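4.2 公文认证链条中的“代理层”

前一节讨论的是文书本身：一份商业登记证明、一份授权书或一份公司章程，怎样从签发机关手里出来，最后变成另一个国家的窗口愿意收下的东西。按法律条文的写法，这条路相当短。文件由有权机关签发，由公证人核对签名，由主管部门加贴附加证明书，送到目的地，使用。条文没有提到的是，在我们的样本里，走完这条路的企业几乎都没有亲自走过。它们付钱请人走。

本研究把这些受托的人和公司统称为“代理层”。这个说法不太讨人喜欢，受访者更愿意自称“跨境文书顾问”，有一家的名片上写的是“国际信任架构师”。我们尊重这种志向，但为行文方便，仍用代理层。

样本来自565份委托记录，由三家代理机构提供：Clangate、Lurkov和Monex。三家机构均同意我们在隐去客户信息之后使用这些材料，其中Lurkov隐得格外彻底，连日期和收费也一并涂黑，经过两轮通信才恢复了后者。剔除重复委托和中途撤销的案件后，可用于费用分析的记录为261份。下文凡涉及费用之处，都以这261份为准；涉及流程和退件的，则使用全部记录。

先看费用。代理机构的报价通常由官费、公证费、快递费和服务费构成，前几项有据可查，服务费则带有一定的文学性。在Clangate的报价单上，它叫“协调费”；在Monex的报价单上，它被拆成“预审费”和“终审费”，而据该机构的内部流程说明，预审和终审由同一人在同一个下午完成。我们没有发现拆分与退件率之间存在任何关系。客户满意度倒是与拆分略有正向关联，两次审核听起来总比一次要仔细。

加急服务值得单独一提。三家机构都提供加急，加价大致为基础服务费的200%。我们比较了加急与普通委托在各环节停留的时间，发现缩短的部分集中在代理机构自己的办公桌上，主管部门的处理时间则丝毫未变。换句话说，客户花钱买的，是让文件早一点离开代理人的抽屉。一位经办人对此并不讳言，他认为抽屉也是有成本的。

再看退件。以往文献把退件主要归因于文书瑕疵：签名与备案不符，译文漏译印章，证明已经过了接收方认可的期限。这些情形在我们的记录里都有，但占比低于预期。更常见的一类，我们编码为“接收方口味”，即文件在形式上完全合格，接收窗口却仍然希望它长得不一样一些。有的窗口要求译文与原件用同一根线装订，有的窗口见到装订线就认为文件被拆过。有一份增值税登记证明先后被退回三次：第一次因为是电子签发件，第二次因为打印件上没有湿墨签名，第三次因为湿墨签名的人不是签发机关的人。第四次递交的内容与第一次相同，只是换了一个窗口，当天就收下了。

这份证明的委托人是一家名为Szabó的贸易公司，它需要用该文件在境外申请退税。到证明被接受时，代理费、公证费和快递费合计已经超过应退税额。公司财务部门仍然把此案列为成功案例，我们在编码时也照此处理，因为编码手册只问文件是否被接受，没有问是否值得。

由此引出代理层的一项功能，我们称之为“口味知识”的储备。法律规则是公开的，任何人都可以查阅；窗口的口味却只存在于经办人的记忆、便签和一份常年不敢关闭的电子表格里。Monex的那份表格已经有多个版本，文件名依次以“最终”“最终改”“真正最终”结尾。访谈中我们请经办人说明各版本的差别，对方表示应当以打开时间最近的那个为准。这种知识难以转让，也难以核实，恰好构成收费的基础。

需要说明，我们无意把代理层写成寄生者。对于一年只办一次认证的小企业来说，自行摸索窗口口味的代价可能远高于服务费。问题在于，代理机构有动力保存这种知识，却没有动力减少它。如果各窗口明天统一了装订要求，公众自然受益，而那份电子表格的价值会在一夜之间归零。我们向三家机构询问是否曾就统一要求向主管部门提过建议，得到的答复分别是“正在考虑”、“不属于业务范围”和一份更新后的报价单。

附加证明书的电子登记簿原本被寄望于解决上述问题。接收方只需输入编号，即可确认证明书的真伪，纸张的形态理应不再重要。实际使用中，部分窗口的确会查询登记簿，随后把查询结果打印出来，并要求递交人在打印件上签字。纸质文件因而从一份增加到两份。我们在流程编码中为此新设了一个类别，暂名“数字化增量”。
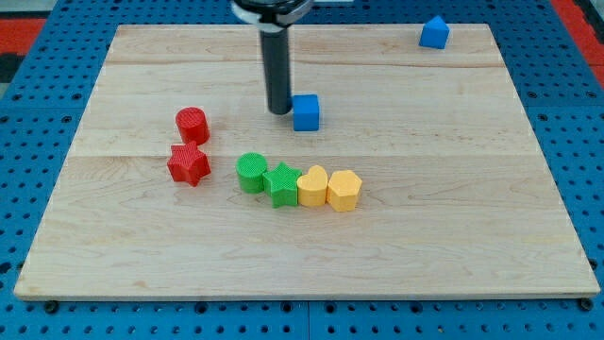 图3 桌面上的散放积木。

Yayra Yakubu在读过本节初稿后提出异议，认为“接收方口味”一词对窗口人员不够公平。她指出，窗口一旦错收文件，责任由经办者个人承担，错退文件则没有任何后果，在这样的安排下多要一个印章完全是理性行为，与口味无关；作者若在那张柜台后面坐上一个月，多半也会开始对装订线有看法。她还建议核对退件记录中有多少发生在内部审计前后。

这一意见我们部分接受。责任不对称的确能够解释窗口为什么倾向于多要材料，但不能解释为什么多要的材料各不相同，甚至彼此矛盾。若只是出于避险，各窗口应当逐渐趋向同一套最严的要求，而记录显示的是各有各的严法。术语因此予以保留，仅在首次出现时加注。至于审计前后的分布，Clangate的记录精确到日，可以检验，初步结果是每年6月的退件略有上升；Lurkov的日期仍处于涂黑状态，我们已再次去信。

本节的局限也相当明显。三家机构都是自愿参与，愿意把账目交给研究者的代理机构，大概不是收费最离奇的那些。另外，记录只包含找了代理的企业，那些自己去窗口排队、被退回、然后放弃退税的企业，在我们的数据里没有留下任何痕迹。下一节改用接收方一侧的材料，尝试估计这部分沉默的申请者所占的比重。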